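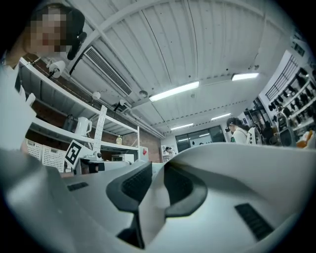
**Hand-held gripper recordings cut robot training time, Bultia group reports**

December 27, 2022

A research group at Bultia has released the results of a study on teaching robot arms to do kitchen and storage chores from recordings made by people holding a gripper in their hands. The group says a robot arm trained only on those recordings, with no practice on the arm itself, finished its set tasks more often than one trained the usual way by remote control.

The work was led by Sharada Menon and Elango Unnithan. Their report covers 610 recordings made by two operators. Each recording is one attempt at one chore, such as lifting a bottle off a shelf, moving a basket from one shelf to another, or setting a kettle back on its base.

In the method, called Ciltar, a person holds the gripper and does the chore with it. A wide-angle camera on the tool records the fingers and the room beyond them. Software then works out how the tool moved through the room and when the fingers opened or closed. Printed square markers give the software a fixed point to measure from at the start of a session.

The same model of gripper and camera is later bolted to the robot arm, so the arm gets the same kind of view it was trained on. Menon said that matters more than the group had expected. In early trials the camera on the arm sat slightly higher than the one on the hand-held tool, and the arm kept closing its fingers short of the object. Matching the two mounts fixed most of those misses.

The main comparison used 29 test runs for each training method. Objects were put in a new spot before every run, and the same starting spots were used for both methods. The remote-control group of recordings was made on the same arm, by the same two operators, over the same number of hours. The arm trained with Ciltar failed in two of its runs, both times on the basket task. The report lists the remote-control failures task by task and says most came from slow or uneven movements that the arm had copied from its operators.

"People move normally when they hold the thing themselves," Unnithan said. "With the remote control you see them stop, look, correct and stop again. The arm learns the stopping too."

The group also looked at what happened when recordings came from one room only. An arm trained that way did well in the room it knew and poorly in a second room with different shelves and lighting. Adding recordings from other rooms helped, even when the total number stayed the same. Senthil Chacko, who ran that part of the study, said the team now changes rooms before it asks operators for more hours.

Some recordings could not be used. The software lost track of the tool when an operator turned quickly toward a blank wall, or when glass took up most of the view. Those attempts were thrown out and made again, and they are not part of the published total. The report advises anyone repeating the work to begin each session with a slow sweep of the room before picking anything up.

There are other limits. Ciltar records finger position but not how hard the fingers press, and the group left out soft or easily crushed objects for that reason. All of the chores were done with a single gripper. Tasks that need two hands, such as unscrewing a lid, were not tried. The arm was also fixed in place, so an object had to be within its reach when a run began.

Bindu Subramaniam, who studies robot learning at Dindar and did not take part in the work, said the result was useful but that the test was small. She would like to see the same comparison with operators who have never used the tool.

"Two trained people is a narrow group," she said. "I want to know what the recordings look like from somebody on their first morning."

Chacko said that test is planned. New operators will start recording in January, with a short printed instruction sheet and no coaching. Their recordings will be kept apart from the current set so the two can be compared.

A lighter version of the tool is being built as well. Dinesh Thevar, who designs the hardware, said the operators' main complaint was wrist strain in longer sessions. The new body moves the battery closer to the handle. The fingers and the camera mount stay as they are, so older recordings can still be used for training.

The report and the software are available from the group on request. The recordings will follow after faces in them have been obscured and the files checked.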